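Plarlow House - winter safety check, August
Checked by Yolanda Escobedo with Gaëtan Le Goff
Results: OK / Fix / Watch

Items marked Fix go on the repair sheet in the hall. Items marked Watch get looked at again at the next check and stay on the list until someone signs them off.

OUTSIDE AND ENTRY

1. Path from gate to front door clear and level
Watch. The paver nearest the tap has lifted again. It doesn't rock yet. Gaëtan packed sand under the low side.

2. Steps and handrail
OK. Bottom bracket tightened. The grip strip on the second step has a few months left in it.

3. House number visible from the road
OK. Bougainvillea cut back from the letterbox.

4. Gutters and downpipes
Fix. The south gutter is full of leaf litter and overflows onto the meter box side in heavy rain. The ladder needs its foot replaced before anyone goes up, so this is two jobs and the ladder comes first.

5. Outside light on sensor
OK. Comes on at the gate and stays on long enough to find keys.

6. Front door opens from inside without a key
OK. Please leave it that way. The old deadlock key is now on the hook in the office and should not go back in the door.

SMOKE ALARMS AND EXITS

7. Alarms sound when tested
Fix. Hall and landing both fine. The one outside the back bedroom gave a weak chirp. Battery swapped and it still sounds thin, and the date on the base has passed. Replace the whole unit.

8. Interconnection
OK apart from the unit above. Pressing the hall alarm sets off the landing one.

9. Back door and side passage clear
Fix. Bikes were across the passage on Thursday and the recycling bin was behind them. Laurențiu Moldovan moved his the same evening. The others should go on the wall hooks.

10. Fire blanket and extinguisher
OK. Extinguisher needle in the green, pin and tag in place. Fire blanket hangs beside the kitchen door, away from the stove, and the tabs pull down freely.

11. Everyone knows the meeting point
Watch. Still the neighbour's lemon tree. Two newer tenants thought it was the bus stop.

HEATING

12. Gas heater serviced
OK. Service label is current, number 1159 on the job slip in the folder. Flame even, flue warm, no staining on the wall.

13. Carbon monoxide alarm
OK. Tested at 9 in the morning with the heater running.

14. Portable heaters
Fix. Three in the house. The Wiltero column heater has a nick in the cord close to the plug and has been tagged out. The other two passed a look-over, and both cut out when tipped. No heater is to run from a power board, and none within a metre of curtains or washing.

15. Electric blankets
OK. Catinca Zamfir's checked flat on the bed with no creases in the wiring. It should be rolled for storage, please, and not folded.

KITCHEN AND LAUNDRY

16. Stove, hoses and knobs
Watch. Back left knob is loose on its spindle and can be bumped on from the off position if you lean over for the kettle. A new knob from Dimo is on order.

17. Rangehood filter
Fix. Greasy. Soak overnight, refit dry.

18. Dryer lint
OK. Lint screen clean. We pulled the machine out and vacuumed behind it. The duct clamp had slipped, now back on.

19. Hot water at basin
OK. Tempering valve holding. Kitchen tap runs hotter than the bathroom, as it should.

20. Chemicals stored up high
OK. The drain cleaner was under the sink and has been moved to the laundry cupboard.

ELECTRICAL

21. Safety switches trip and reset
OK. All circuits. Tell people before you do this - Carolina Peixoto lost half a page of invoices.

22. Power boards
Watch. One board in the study feeds another. Nothing heavy on it, but it should be one longer board.

23. Damaged sockets and switches
Fix. Cracked plate on the landing. The electrician from Jitaru can do it with the alarm.

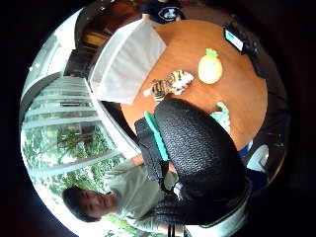
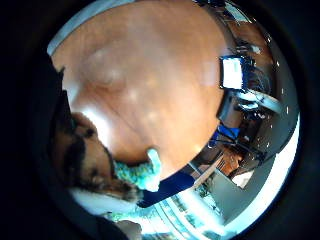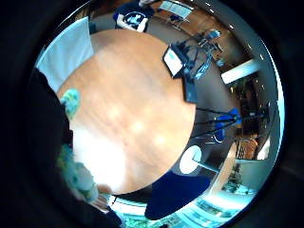
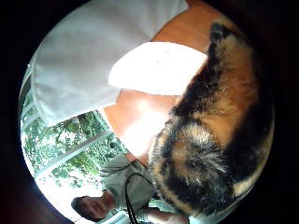

COMMON ROOM

24. Walking route from door to windows
OK. Keep it wide enough for one person carrying something.

25. Trip hazards
Watch. Laptop chargers should run along the wall and not across the floor. Small toys go back in the basket when people finish for the day.

26. Chairs
OK. Casters and backs checked. Gaëtan retightened the arm bolts on one of the office chairs.

27. Table
OK. Firm when leaned on, no splinters along the rim. Hot pans on a mat, please.

28. Window catches and blind cords
Fix. One catch is stiff and gets forced. Cords need cleats fitted high on the wall, and we have the cleats but not the screws.

29. Pets
OK. Nothing chewed on any lead we could find. Food bowls stay out of the doorway. Whoever locks up checks the cat isn't shut in with a heater on.

FOLLOW-UP

Alarm first, then the ladder foot, then the gutter. Yolanda will ring Jitaru and book the alarm and the switch plate together. Wiltero heater to the e-waste drop-off unless the shop will record a repair in writing. Laurențiu has the bike hooks.

Repair sheet comes down when every Fix line has initials beside it.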